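Kitchen Table Gallery: Bråten Color Days

We love color on a plain wood table, and this gallery is full of it! Everything was shot at Bråten for the small Markisik magazine, mostly with bowls, blocks and other bits we already had on the shelf (five evenings of happy rummaging). Scroll down, take your time, and steal any color pairing you like.

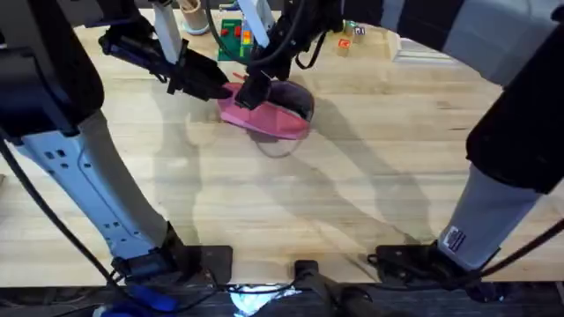 Vol. 2, No. 5

Bright pink outside, a darker purple-gray inside, and tilted so both get their turn. I adore this bowl! The green board at the back, with its red and yellow pieces, sets it off so well.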